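Grevis tabletop set — README, v2
3 min read
19 shares · 5 comments

READ THIS BEFORE TRAINING ON THE WIDTH CHANNEL

Short version: the jaw width values are wrong in part of this set. Video is fine. Poses are fine as far as we know. Width isn't, and it goes wrong without any warning in the log.

What's in the set

1578 episodes, handheld grippers, one in each hand, with a wrist view per gripper plus a head view. Tabletop jobs: picking up cups, pressing and opening things on a container, moving stuff across the table. Recorded in the Miyazaki room, one table throughout. Log files are one per episode, same name as the video.

Columns: time, pose left, pose right, width left, width right, episode flag. Widths in mm, zero is fully shut.

What went wrong

The width sensor clamp on one of the grippers worked loose. When the fingers are squeezed hard against something that doesn't give, the shaft turns a bit inside the clamp and the zero moves. After that every reading is off by the same amount until somebody re-zeros. Then it slips again.

Worst offset we measured was 5 mm. Doesn't sound like much. On a thin-walled cup it is the difference between holding it and crushing it, and a policy trained on the bad values did crush them, over and over, on the Plurnix arm. We stopped that run with the stop button. No one hurt, one cracked fingertip. Please don't put anything trained on v1 near people's hands.

Why we missed it: the checker only looked for gaps and for jumps bigger than the full travel. A slow slip passes both. Savvas Chatzigeorgiou spotted it in May by playing video and width side by side — fingers shut on screen, log saying open.

What we did

- tightened the clamp, thread lock on it, paint mark across the joint so you can see if it moves
- operators now shut and open the fingers fully at the start AND end of each episode
- new checker compares the two zeros, sets flag to W if they dont match
- v1 taken down

Not done

- old episodes have no end-of-episode zero so the flag there is a guess from the video. Some bad ones will have got through
- nobody has gone back over the left-hand poses with the same care
- no correction applied to the values. We thought about it, but the slip can happen mid-episode and we can't always say where. Drop the W episodes or use video only

If you find more, send the episode name and the time it starts to drift. Dont send whole files, the mailbox is tiny.

Licence: as v1. Skuron loader works from its current release, older ones ignore the flag column and will load everthing.

Stills

Cup between the fingers, film over it.
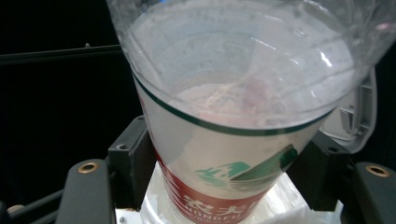 Fingers together, up against the ribbed piece.
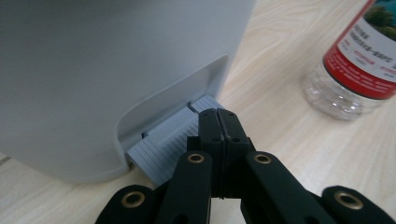 Fingers wide, nothing held.

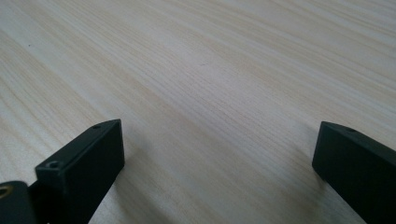
Head view, both grippers.

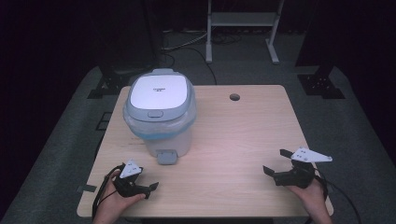
Comments

Kaede Yoshida: We had the same slip on our pair and thread lock alone didn't hold. We ended up filing a flat on the shaft. Did you check the other gripper too or only the one that failed?

Savvas Chatzigeorgiou: Both. Other one was tight but we locked it anyway. Flat on the shaft is a good idea, will try it.

gripfan: is the v1 checksum list still up anywhere? need to work out which version I trained on

Savvas Chatzigeorgiou: No flag column means v1.

Reply · Report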